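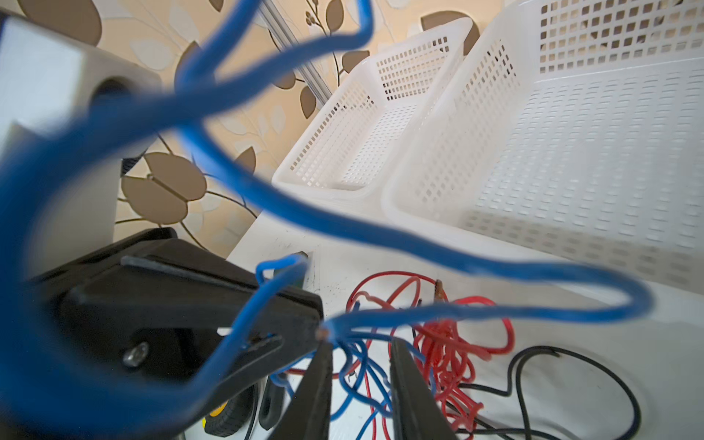

**Do the thick cables go in with the thin hookup wire?**
They get a basket of their own, coiled by hand and tied once, so the thin stuff doesn't wrap itself around them.

Aug 8, 2021. Wire sorting, bench at Serham. Tsion and I have been promising ourselves this job since May, and I must say I rather enjoy it, once the tea is made and I stop minding how long a single knot can take! Red goes in one basket, blue in another, and anything with an alligator clip on it gets freed first (pull from the clip end, Tsion, and gently, please). Black leads come last.

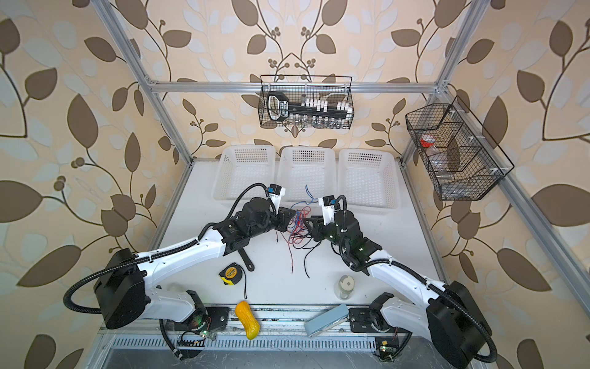

*Red, blue and black still in one tangle, baskets empty along the back.*

Labels for the baskets are in the Lustcombe drawer. Any piece shorter than 23 cm can go to copper scrap, and please write the longer lengths on the tape flag as you go. I still need to ask Hegyi whether they want their thick blue cable back.

Z. Tefera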